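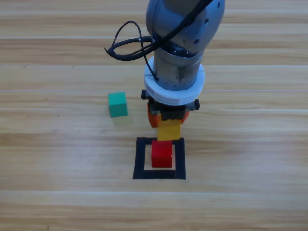
Orange over yellow over red, on the bench at Tellico.

I've now sat through three budget seasons where somebody puts a robot arm on the wish list as one line, with one number next to it, and I'd like to make a plea before the next one rolls around. Please stop doing that! An arm is the part everyone can picture, so it gets the number, and everything else gets squeezed in under "misc." I know because I wrote one of those lines myself, and I spent most of the following year apologizing to our purchasing office.

What did I leave out? Grippers, for a start. I figured the gripper was kind of like the bit on a drill, a thing you toss in the cart at the end. Then you find out the gripper wants a flange to bolt to, and the fingers want pads that suit what you're picking up, and the cable has to go somewhere that it won't snag when the wrist turns (ours took four tries and a lot of hook-and-loop tape). Our first quote from Coselov had the arm on page one and the adapter plates on page six, and guess which page I read. 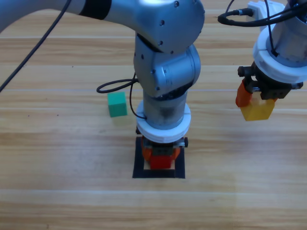
Two arms is where the planning gets really interesting, and where I think most small shops and school labs go wrong. People assume the second arm costs the same as the first. In my experience it costs more, just not on the invoice. You need a bench big enough for both of them to reach the middle and still get out of each other's way. You need twice the cabling and somebody who's willing to think about where it all runs. And you need a lot more hours of a patient person's time, and patient people are the scarcest thing on any equipment list I've ever seen.

I said some of this to Delwyn Ruddock, who does the books over at Yakubu, and he asked me how many hours I'd logged on our setup before it did anything I'd show a visitor. I went back through my notebook and came up with 53. That doesn't count the evenings I just sat there reading the manual and eating pretzels. None of those hours were in the budget! They came out of other projects, which is a nice way of saying other people's work ran late.

So my pitch is a boring one. Take whatever you have for the arm and hold back a real chunk for the stuff around it. On our last round I set aside $3000 for fingers, plates, fasteners, cable and spare parts, and we spent all but $975 of it by July. My boss thought the leftover meant I'd padded the request. I thought it meant we could crack a finger mount in the fall without holding a meeting, and I still think I'm right.
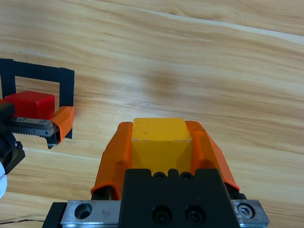 The other thing I'd budget for is cheap practice. Colored blocks and a roll of black tape will teach you more in your first month than any fancy fixture, and you won't wince when one gets dropped. There's a temptation to go straight to the real parts, because the real parts are what you promised in the proposal. Resist it for a while. Stacking sounds like kid stuff right up until you try to get two arms to share one small square of table, and then you'll be very glad that the thing in the gripper is a block and not a customer's housing.

I'd also be careful with bundles. Nondine offered us a training package for $1532 and I nearly signed it on the spot, it looked so tidy next to everything else. When I read it through, most of the sessions covered a welding setup we don't own. We asked for the two sessions we wanted, and they were perfectly nice about it.

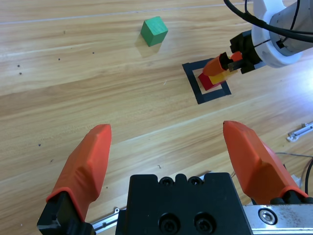 Should a small shop buy two arms at once if the money happens to be there?

I'd buy one, plus a bench sized for two, and put the rest of the money in next year's plan. You'll write a much better order for the second arm after living with the first, and you'll know by then which gripper you should have asked for.

If your money vanishes at the end of the fiscal year, I get it, mine does too. In that case order both, but get the plates and pads on the same purchase order, and read page six.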